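Wotthorpe café told its teaspoons are tableware, and its tableware is missing

September 28, 2020

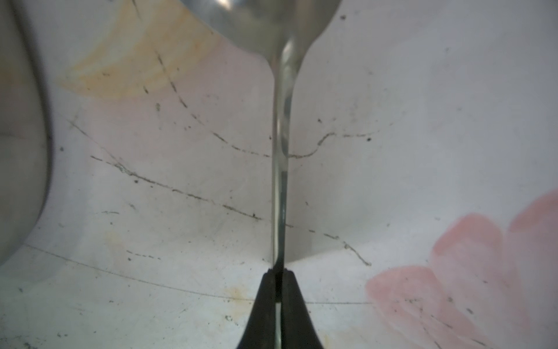 Can a café charge customers a deposit on cutlery?
It can, provided the charge is shown on the menu or the counter before anyone orders, and provided the money comes back when the cutlery does.

Such is the advice now pinned beside the till at Morketti, the café on the corner of Gesow Street in Wotthorpe, where a £2 spoon deposit comes into force on the first Thursday in October. Customers wanting to stir anything will hand over the coin with their order and get it back on presentation of the spoon. Forks are exempt for the time being. Knives are said to be under review.

The café's owner, Waqas Virk, bought 200 teaspoons when he reopened in the summer. At the close of business last week he had 32. He has searched the bins, the dishwasher filter, the yard, the gap behind the fridge and, on the advice of his mother, his own house, where he found one. It was put back into service and has since gone.

"I don't think people are wicked," said Mr Virk, who has run the place for 8 years and has the look of a man revising an opinion. "I think they put them in a bag with the napkins and the sugar, and then they get home and feel too silly to bring them back. But that's a lot of people feeling silly. At some stage it's a crime wave."

The trouble seems to date from the decision to put most of the tables outside. Indoors, Morketti customers sit within reach of the counter and under the gaze of Mr Virk's sister, and losses have always been modest. Outdoors they have the run of the pavement, the two benches by the war memorial and, on dry days, the low wall in front of the building society. Cups come back from all of these. Saucers come back. One saucer came back with a thank-you note and a parking ticket on it. The spoons do not.

Wooden stirrers were tried in August and lasted nine days. Complaints ranged from splinters to flavour, and one regular wrote a letter of two sides on what a wooden stirrer does to a boiled egg. Mr Virk pointed out that he had not offered them for eggs. The regular replied that he had not offered anything else.

Reaction to the deposit in the town has been mixed, in the sense that people are cross in different ways. Several told this newspaper that £2 was a lot for a spoon. Others thought it was cheap for a spoon and asked whether they would be allowed to keep it. Mr Virk, who had not considered that the scheme might look like a shop, has since added the words THIS IS NOT THE PRICE to his notice, underlined twice.

At Yousafzai Hardware, four doors down, teaspoons are on sale at six for £3.50, and the manager says trade in them has been flat all year. He had assumed that Wotthorpe simply had enough. He now suspects that it does, and has an idea where it got them.

The parish council discussed the matter briefly at its last meeting under any other business. Members agreed that it was not strictly theirs, and then spent twenty-five minutes on it. A suggestion that the council place an amnesty box in the library porch was warmly received until it was pointed out that the library is open two mornings a week and that the porch is not open at all. The box may go in the post office instead, if the post office can be persuaded that it is not a collection for charity. The minutes record one member's view that spoons were "a symptom", though not of what.

Mr Virk would be happy with an amnesty. He says he will ask no questions and will not look at the door while it is going on. He would rather have his own spoons back, he says, but he is not going to be fussy about the pattern. Last Tuesday a carrier bag was left on the step before opening time containing eleven teaspoons, three of them his, along with a tin opener and half a set of fish knives. He has put the teaspoons in the drawer. Whoever is missing the fish knives can ask at the counter.

There remains the question of the takeaway trade. Customers who buy a coffee to take to the station have pointed out that they cannot very well return a spoon from the 8.14 train. They will be offered a stir at the counter before the lid goes on, performed by a member of staff to the customer's instructions. A trial of this service on Saturday produced a queue as far as the bakery, partly owing to a gentleman who wanted his done anticlockwise.

The £2 will be refunded in cash on the day of purchase only. Spoons from other establishments will not be accepted, a rule brought in after a schoolboy arrived with four from the canteen and a hopeful expression. Mr Virk has ordered a further batch, which will have a small M stamped on the handle, and the supplier has promised them before the half-term holiday.

Morketti is open from 7.30am until 4pm, closed Sundays. Anyone with spoons to return outside those hours may use the letterbox, handle first please, as the bowl end sticks.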